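Voller FAQ
Last updated Feb 3, 2022

I get a lot of the same emails about Voller, so I'm putting the replies in one place. If yours isn't covered, write to me anyway, I do read them (slowly). – Didier Leclerc

What is Voller, in one breath?
It's a way of teaching a robot arm to move dishes around by learning from people who did the same job with a hand-held gripper. You squeeze the gripper, pick up the bowl, put it where it goes, and the camera on the tool records what the fingers are up to. Later we train a policy on those recordings and run it on an arm that has the same fingers and the same camera. The name was a typo that stuck.

Why not just drive the robot with a joystick?
We did that first! It was called Ikach and it was miserable. I'm fairly handy with a controller and it still took me ages to get one plate onto one tray. With the hand-held tool I can do a demo in the time it takes to do the chore, and visitors get decent at it after a few tries. You give something up, of course – a person's wrist will happily bend in ways our arm can't, so we have to throw out demos the arm could never follow.

How much data did you use?
We recorded 1,288 demonstrations and kept 1,278 of them. The ten we dropped were the impossible-wrist kind, plus a couple where tracking got lost. I expected to lose far more than that and I'm still a bit suspicious of how well it went.

What does the camera get to see?
Mostly fingers, table and whatever dishes are out. It rides on the tool, so the view swings about a lot and things slide in and out of it all the time. You get used to it after watching a few hundred clips.
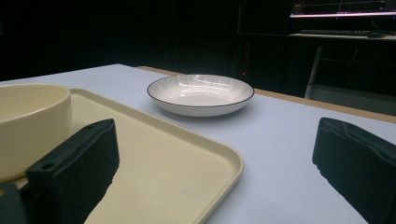
Gripper's-eye view of the table, with the plate between the two fingers.

Doesn't it matter that half the bowl is hidden?
Less than I thought it would. In a view like this one the left finger covers part of the bowl and a fair bit of the tray, and the policy has to live with that. We feed it a short history of images so it has some chance of remembering what it saw a moment ago. When I cut the history down to one image, bowls were the first thing to suffer. Plates hardly changed.

Are shiny dishes a problem?
Yes, and white glossy ones on a pale table are the worst of the lot. A bright spot on the inside of a plate moves when the camera moves, and an early version of the model liked to chase it. We fixed most of this by messing with brightness and contrast during training. I also tried masking out the highlights and that made everything worse, so please don't bother (or do, and tell me what I got wrong).

So how well does it work?
On dishes it had seen in training, 100 tries gave us a good success rate, and the table with the breakdown is in the write-up. I'd rather people read it there, where the failures are listed next to the wins. On new dishes it drops, mostly on shallow plates. The fingers come in a touch too high and close on air. Very sad to watch.

Did you compare it with anything?
With Ikach, and with the Mkhize baseline, which gets the same demos but no image history. Mkhize is faster to train and holds up fine when nothing is blocked. If your setup has a fixed overhead camera I'd start there.

Can I use my own gripper?
Probably, if the fingers on your tool match the fingers on your arm. Shape matters, and so does where the camera sits. We moved ours a little in September and had to re-record 200 demos before things settled down, so measure twice before you bolt it on.

Will it load my dishwasher?
No. Sorry! Racks are a whole different headache.

Is the data public?
The Fillthorpe set is going up in pieces as I get through checking it. Tabletop clips first, then the sink ones. Email me if you need a particular part sooner and I'll see what I can do.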